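Saltine Rally Trip Meter

I built the first Saltine for my own car, a tired old wagon with a speedometer that lied, and I've been making them for other people ever since. It's a trip meter for gravel and regularity rallies. Two big readouts, a bright one for total distance and a smaller one for the leg you're on, and buttons you can hit with gloves on.

My co-driver, Loredana Zanetti, has done 1,420 miles of stage roads with the current version on her side of the dash, and she is not gentle! Her complaint about the old one was the reset button (too close to the freeze button, she'd wipe the leg when she meant to hold it). So I moved it to the other side and gave it a stiffer spring. No complaints since October, well, not about that anyway.

What you get: the meter, the bracket, a wheel sensor with a long cable, a fused power lead and a foot switch. The foot switch used to be an extra, but everybody ordered it, so now it's in the box.

Calibration is easy. Drive the organizer's measured distance, stop at the marker, type in what the road book says, press save. It holds 2 settings, so you can keep one for gravel tires and one for tarmac, and switching takes one press. I do mine again on the morning of every event anyway - tire pressures move around more than you'd think.

Fits any car with 12 volts and a wheel you can get a sensor near. Rupert Eberhard runs his in a pickup, and Gwendolyn Baptiste has one in a little hatchback with hardly any dash left to bolt things to. If you're stuck on where to mount it, send me a photo and I'll have a look.
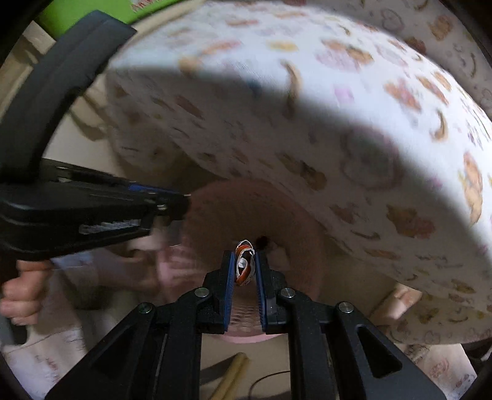
Loose bits inside the car are a navigator's worst enemy, and they find their way under the foot switch every time. I'm talking about litter as small as that crumpled wrapper or scrap with the orange-red bands, pinched in the jaws there. One of those beneath the pedal and your leg distance doesn't reset, so the new switch has a rubber skirt all the way around. Still, clean out the footwell before scrutineering, please!

Price is $140 plus shipping. I build in small batches, so if it says sold out, drop me a line and I'll put you on the list for the next lot. Spare cables and brackets are on the parts page.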